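How a Recovered Bicycle Gets Out of a Police Property Room

16 Jul 2020

Second post on the stolen Savero. The first covered the theft and the report. In this one the bicycle has been found and I don't have it yet.

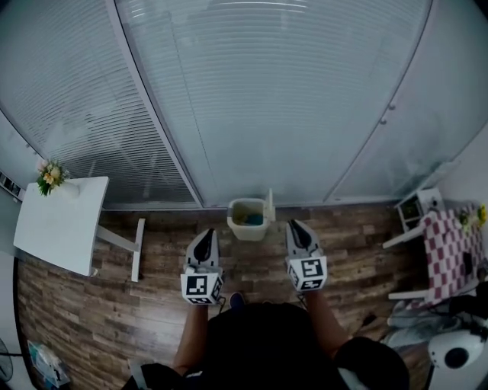 Štěpánka Danko wrote under the first post that a police report without a serial number is a diary entry, and that I should stop talking about the lock and say whether I had the number or not. I had it. It was on the purchase receipt, in a folder, along with the warranty card. The last four digits are 2347, and I will refer to them again below.

The bicycle was taken in December from a locked storage area on Fokham Street. I filed the report online the same evening. The online form for Hamanik has separate fields for make, model, color, value and serial number, and only the first and fourth are required. I think that is a mistake in the form. A report with make and value will satisfy an insurer. It will not match anything in the database, where the search runs on the serial number and, in second place, on an owner-applied number if there is one.

The match, when it came, was made at a secondhand shop. Doležal buys bicycles over the counter and, like every licensed dealer in the county, has to upload each purchase with the seller's ID and the serial number of the item. The upload is compared with open theft reports overnight. The shop then gets a hold notice and may not sell, alter or move the item until an officer has looked at it.

The overnight comparison is exact. It does not tolerate a zero entered as the letter O, and it does not ignore spaces. My report had the number with a space after the second character, copied from the receipt. The shop had typed it without one. The first comparison found nothing, and so did the one after that. An officer in the property crimes unit runs a manual search on the last four digits once a month, and that is how 2347 came up. If you have an open report, call and ask for the number to be re-entered with no spaces and no dashes. The clerk did it for me while I was on the phone, for a second item that was taken at the same time and is still missing.

Custody

Once the officer confirmed the number, the bicycle went from the shop to the property room on Second Avenue. From that point it has two descriptions, and they need to be kept apart. It is my property. It is also evidence in a case against whoever sold it. The property room does not decide between the two. It holds the item until the detective or the prosecutor's office signs a release.

I received a letter with a property tag number, 822, and a case number. The tag number is the useful one. The people at the counter can look up a tag in their own system. To look up a case number they have to call records, and records keeps shorter hours. I gave the case number on my first call and was transferred, then transferred back. I gave the tag number on my second call and had the location and the status before I had finished spelling my name.

The status was "hold, evidentiary." There are several statuses and the letter does not list them, so I wrote down what the clerk told me:

Hold, evidentiary: the case is open and nobody has signed.
Hold, ownership: two people claim the item, or the dealer has filed a claim.
Release pending: signed, not yet entered.
Release, owner: you may come in.
Disposal: the period for collecting it has run out.

The important change is the fourth one, and the clock starts there. After the status becomes "release, owner" the county allows 60 days for collection. The count starts on the date the release is entered, not the date the letter is mailed or the date you open it. An item not collected in that period goes to the surplus auction. I asked whether the period could be extended. It can, once, by written request received before it ends. Email counts as written.

Photographs in place of the item

In many property cases the court does not need the object itself. It needs a record of the object: photographs of the whole, a close view of the serial number, and a signed statement by the officer who compared the number with the report. When those are on file the prosecutor can agree to an early release. The prosecutor does not offer this unprompted. The owner or the detective has to ask.

I asked by email, in four sentences. The first gave the tag number, the second the case number, the third said that I was the registered owner and had the receipt, and the fourth asked whether the item could be photographed and released. I got no answer for a while. Then I got a form. The form asks the owner to agree to keep the item in its present condition until the case is closed, and to bring it to court if asked. Read that part before signing it. "Present condition" means that I can ride the bicycle but may not repaint it, replace the frame, or file anything off it. Tires and chain are considered wear parts and can be changed. I asked about the saddle, which according to the intake sheet is not the one I bought. The answer was to leave it on.

The dealer's claim

This was the section I knew least about. The shop paid the seller in good faith, and under the county ordinance it may file a claim for the amount it paid. The claim is against the seller. It does not give the shop any right to the bicycle, and it does not oblige me to refund the shop. However, if the claim is filed on the wrong form it shows up in the property system as an ownership dispute, and the status changes to the second one in my list. This happened for a short period in my case. The manager at Doležal corrected it after one call and was polite about it. I would not blame the shop. The two forms have nearly the same title, and only one of them is linked from the dealer page.

What to bring

According to the clerk: government photo ID, the release letter or the tag number, and proof of ownership if the report did not include it. Somebody else can collect for you with a notarized letter. Collection is by appointment, and the appointments open 6 days ahead. They are released in the morning and tend to be gone by lunch. The counter does not supply tools, and bicycles are stored with the front wheel off when it has a quick release. Bring a pump. The tires will not have been looked after.

There is no storage fee for victims of theft. There is one for owners whose vehicle or bicycle was impounded for other reasons, and the receipt template is shared, so the line appears with a zero in it. Check that it is a zero.

Where it stands

The form is signed and returned. The status this morning was "release pending." I have asked for the date of entry to be sent to me by email so that I can count from it myself.

Two corrections to the first post. I wrote that the report has to be filed in person above a certain value. It doesn't, for bicycles. I also wrote that the insurer would take over the claim if the bicycle was found. My policy says that I can either keep the payment and transfer title, or repay it and keep the bicycle. I have chosen to repay. The deadline for telling them runs from the date of recovery and not from the date of release, so it came up well before I had anything to collect. The insurer wants the choice in writing, with the tag number on it.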